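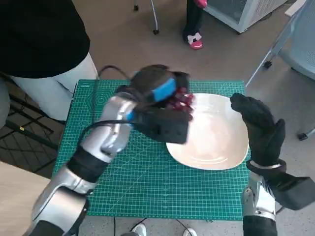
Grapes over the plate, green mat underneath.

Clostulel table items: grapes and dish set

README, last touched 15/05/2024 by Yae Kuroda. Questions about the files go to Sharon Tanui.

What's in here

Short clips of fruit going onto a dish, plus stills and a notes file. 564 clips total, 18 of them flagged (see below). One kind of fruit, red grapes, small bunches. Everything happens on the green cutting mat with the white grid. Other fruit is in the Gellthorpe folder, don't mix them, the labels don't match up.

Items

grapes_red: dark red, kept on the stem, cut down to small bunches. Swap when they go soft. Loose berries are NOT labelled as a bunch, use berry_loose.
dish_white: the white one, glossy. Called plate in some of the early notes and bowl in others. Same label for all of it.
mat_green: cutting mat, grid side up. Don't use the printed lines as a scale unless the clip has a scale note with it.

Activity labels

pick, carry, hover, place, miss, reset. "hover" means fruit held above the dish or its rim and not let go yet. If a berry comes off partway keep the label and add drop_part. Sharon wanted a seperate label for bunches that land half on the rim, still open, for now use place + rim.
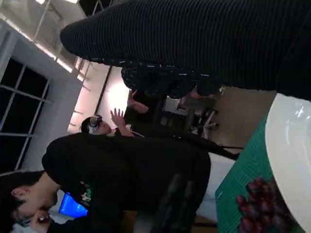 Grapes on the green mat, at the base of the white dish.

Grapes on the mat next to the dish: label as mat_near, even when they touch it. Only in_dish if they're inside the rim. This one got mixed up a lot in the first pass and I fixed what I found.

People are in the background of many clips. Not labelled. Clothing isn't either, even where it fills a good part of the view.

Files

clips/ the clips, numbered from 1
stills/ 700 stills, not all of them checked
notes.txt one line per clip, tab between fields
flagged.txt the 18, with reason
Muriithi/ older labels, kept for comparison only

Known problems

Glare on the dish. Bright spots along the rim get picked up as a second edge, 12 of the flagged clips are this.
Dark berries bunched tight are hard to count. We gave up on counts, the count field is blank on purpose.
Tilted views haven't been rotated. Do it yourself if you need it upright, and keep a copy of the orignal.
The Luvine export drops drop_part. Check before you train on it.

To do

rest of the stills
decide on rim
green grapes in September, same dish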